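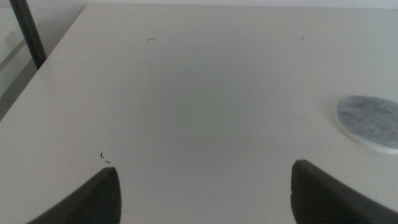

*Off-white worktop and a round grey pad, Gusmont open day*

I have wanted to get inside the Gusmont works ever since I bought a second-hand table from them years ago, so when the November open day came up I booked the first slot of the morning and was at the gate before they'd unlocked it. If you have any liking at all for tables, worktops, felt, or the smell of a big workshop, go next time!

## Getting there and getting in

The works is at the far end of the Pekum estate, past the tile warehouse and down a lane that looks as if it's going to end in a field. Keep going. The number 56 bus stops at the top of the lane and it's a six-minute walk from there. Parking was filling up by the time I left.

You sign in, you get a sticker and a pair of safety glasses (they fit over ordinary ones, I checked), and then you wait by the coat hooks until your guide comes. Ours was Brenda Godoy, who started in the sanding shop and now runs the finishing side. She talks fast and clearly loves the place, and she let people touch nearly everything.

## The sawing hall

We began with the noise. Boards come in on trolleys at one end and go out as blanks at the other, and you watch from behind a yellow line with ear defenders on. I couldn't hear a word of the talk in there but I could have stayed an hour. There is a rack of offcuts by the door which they sell for next to nothing, and I came away with two bits of ash that will become a shelf if I ever get round to it.

## Finishing

My favourite part by a long way. Gusmont makes tops in eleven or twelve colours, but most of what goes out is off-white, and I had no idea how much arguing can go into an off-white. They keep a drawer of sample tiles, all of them "white" if you see one on its own, and when Brenda laid them in a row they went from nearly blue to nearly butter. The one they settled on for the Montoya range has a slightly warm, creamy grey in it. It's a lovely soft colour, matt all the way, and it hardly throws any light back at you. I kept noticing how it changed over the length of a table, greyer in the middle and paler up towards one corner, though the colour is the same all over.

She was very frank about marks. A matt top will pick up faint smudges and little scuffs, and you'll find them if you go looking with your nose to the surface. Her advice for home was a damp cloth, then a dry one, and no polish ever. Somebody in our group asked about red wine and she just said "quickly".

The colour code for that top is 657, which I wrote on my hand so I could ask for a sample tile at the desk. They posted it to me the same week, free of charge.

## The pads

I hadn't expected to be so taken with these. The round one on the worktop is flat and grey with a thin white rim, and the grey part is speckled, light and mid greys all mixed up together so that no patch is quite like the one next to it. It could be felt, it could be a bit of marbled stone from across the room. I do like a thing that looks different depending on how close you stand! Against that pale top it was just right, and the raised edge picks up the light nicely on the curve.

I asked whether they sold them. Not in the works shop on the day, sadly, but Brenda wrote down my name.

## Lunch and the Sovex room

Soup and a roll in the canteen, good soup (leek), long queue. Get there before noon if you can. The afternoon talk was in the Sovex room upstairs, which is where new designs are shown to buyers, and it covered how table legs are tested. A machine leans on them, lets go and leans on them again, day and night. I was sitting near the back and missed some of the numbers, but the pictures of the ones that had failed were great fun, and the man beside me was sketching them.

## A few practical notes

- Flat shoes. The floor in the sawing hall is dusty and a bit slippery.
- Children over eight are welcome on the tour but not in the sawing hall.
- The works shop takes cards. The offcut rack is cash only.
- There are toilets by the canteen and none upstairs.
- Ask to see the drawer of whites, as it isn't on the printed route.

I left at half past three with my ash boards under one arm, and missed the bus by about a minute.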